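Laundry & Linens > Washing
Thread: Red with gray stripes, one load or two? (plus a mystery rod)

fernhollow_k
Joined: October
Posts: 17

Moved into a two bedroom at Tolside over the winter and I'm finally getting a routine going with the shared washers. They charge per load, so I'm trying not to run half-empty machines.

My question is about a red top and a light gray knit with thin black stripes. I've been putting them in the same basket and I'd like to wash them together too. Cold, with Cloltix liquid. The red is pretty strong. The gray one has orange piping and I don't want that to go dull either.
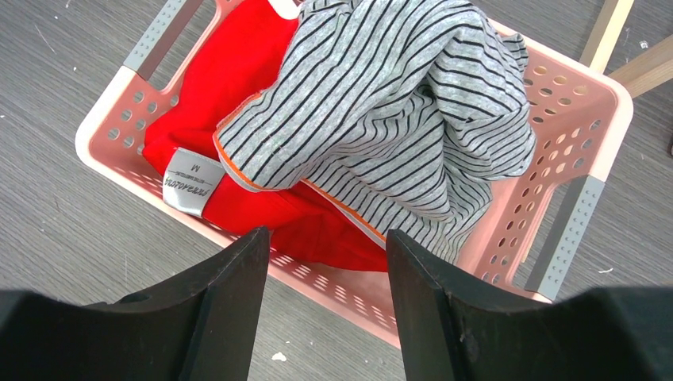

Photo: fernhollow_k, own photo. Click to enlarge.

Second thing. I have a gold metal rod that came with the apartment stuff and I don't know what it belongs to. I'll put a picture further down when I get it uploaded. If it's good for hanging things to dry I'd like to use it.

drumline77
Posts: 2,000

Two loads. A saturated red next to light gray is how you get pink gray. Doesn't matter that it's cold. I've had reds run in cold water on the fourth or fifth wash when I thought they were done running.

If you don't want to pay for two loads, wash the red in the sink.

oatsandsoap

I don't agree with that as a blanket rule. Most store-bought reds from the last few years don't run at all. Test it first. Wet a spot on an inside seam, press a white paper towel on it for a minute, look at the towel. Clean towel, wash them together. Pink towel, do what drumline said.

Also, there's a care label showing on the red one. What does it say? I can make out something like PARADISE and an M next to it but the small line is too small for me.

drumline77

The towel test tells you about today. It doesn't tell you what happens after an hour sitting wet in the drum because you forgot the timer. Shared machines, people forget.

oatsandsoap

So set a timer.

fernhollow_k

I'll read the small print on the label tonight. I did the towel test on a sleeve cuff already and got nothing, but I only pressed for a few seconds. Will do it again properly.

If it helps, both are going in with dark socks and a pair of black jeans. The gray one is the only light thing.

pinstripe_lou

Then leave the gray one out and wait until you have enough lights. You're talking about one garment. The red can go with the jeans and socks and you'd never see it if it did run.

I'd also turn the striped one inside out. Knit pills on the outside when it rubs against denim. If your machine has a low spin setting, use it for knits. Mine goes down to 400 and it's noticeably easier on them.

And don't leave damp things heaped in the basket. Yours has holes in the sides so it gets some air, but a pile still stays wet in the middle. Same basket for both is fine as long as they're dry.

fernhollow_k

Waiting for lights makes sense, thanks. I don't own many so it could be a while.

Got the rod photo up. Champagne gold, satin finish. The end pointing down has a rounded cap with a thin silver wire or pin coming out of it. There's a small raised ridge or slot near the upper part. I thought curtain rod at first but the pin doesn't fit with that. 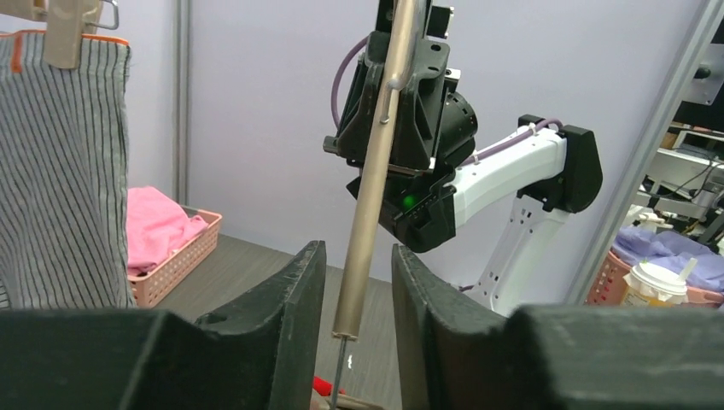
Re: the rod

bracket_and_board

I would not hang wet laundry on that until you know what it is. A pin at the end could mean it plugs into another section, or it could be a locating pin for a base. If it's one section of something longer, the joint is the weak spot.

Take it to Melley and ask at the hardware counter. The one near me has loose rods and end fittings in bins and they'll let you try things.

drumline77

Could be part of a floor lamp. I had one that came apart in gold tubes. They had threads on the ends though, no pins.

bracket_and_board

Lamp tube would be hollow all the way for the cord. Can you look into the other end?

pinstripe_lou

Whatever it is, a plain wooden dowel costs very little and you know what it'll hold. Knits should dry flat anyway. Fold the striped one over a rod wet and you'll get a line across the middle and stretched shoulders.

fernhollow_k

Haven't looked into the top end yet. Will check for threads too.

Update on the wash: did the towel test again on the red for a full minute. Very faint pink. So red went in with the jeans, gray one is waiting. Türkmen, the cleaners on my corner, told me the orange piping should be fine in cold but to keep it out of the dryer.

oatsandsoap

Faint pink is a no for me too. Try it again after three washes.

drumline77

Two loads.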